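Gripper comparison, Bavero v Ruppert -- pre-run checks
Inspector: F. Cullinane

1. Fingers tight: yes, both pairs.
2. Cables clear of arms: tidier than my kitchen drawer. Pass.
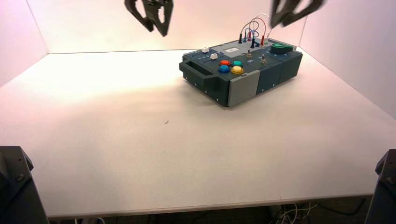 Test box on the bench, both grippers overhead.

3. E-stop: works. Pascal tested it mid-sentence. 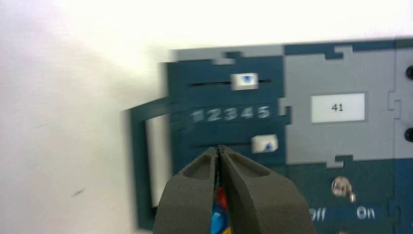
Ruppert grip force is still set to 3, which Ayten calls brave. Try it on the lower slider knob by the 12345 scale first -- the toggle marked Off and On can wait.

4. Log saved: 278 of 300 runs. Ask Ayten.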